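Heat From Small Electronics in Shared Student Rooms
Project report, second term
Prepared by Samuele Caruso and Éabha Egan
Supervisor: Gobnait Ní Chonaill

1. Background

In our residence, Kircombe House, many students complain that the rooms on the upper floor are too warm at night, even in November when the heating is set low. The usual explanation is that warm air rises from the floors under them. We wanted to know if the equipment inside the rooms is also a part of the cause. A student today often leaves a computer, a monitor, a router and several chargers switched on for the whole day.

2. Method

We asked residents of the upper floor to take part, and 13 rooms agreed. Each room received one Daltix temperature logger, placed on the bookshelf at the height of the desk lamp and away from the window. The loggers recorded for 11 nights. The residents also filled in a diary, where they wrote which devices stayed on after midnight and if the window was open. Two diaries were not complete, and we have used only the temperatures from these rooms.

We did not measure electricity directly. Our plan was to borrow plug meters from the Mac Mathúna laboratory, but they were already booked for the whole term. Instead we used the power rating printed on the label of each device. This is a weak point of our work — a label gives the maximum and the real use is normally lower.

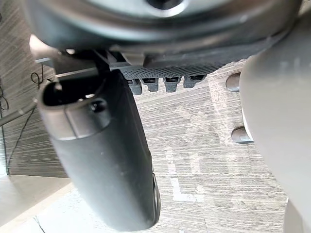
Figure 1. Perforated panel and connectors beneath a dark grey housing.

3. Results

The rooms where a desktop computer stayed on were warmer in the early morning than the rooms with only a laptop. The difference was bigger when the window was closed, as we expected. Chargers alone made no difference that we could see in the curves.

One result surprised us. In seven rooms the temperature went up sharply before six o'clock, when all the devices were off according to the diary. Caoimhe Noonan from the residence office explained to us that the hot water pipes pass behind the wall on that side, and the boiler starts early for the showers.

4. Discussion

We think the colour of the curtains and the direction of the window should be recorded if somebody repeats this study. We also recommend asking the office for the boiler timetable at the beginning, which we did only at the end. Our sample is small and all the rooms are in one building, so the results should not be used for other residences.

Tadhg Phelan helped us with the graphs, which are in the appendix.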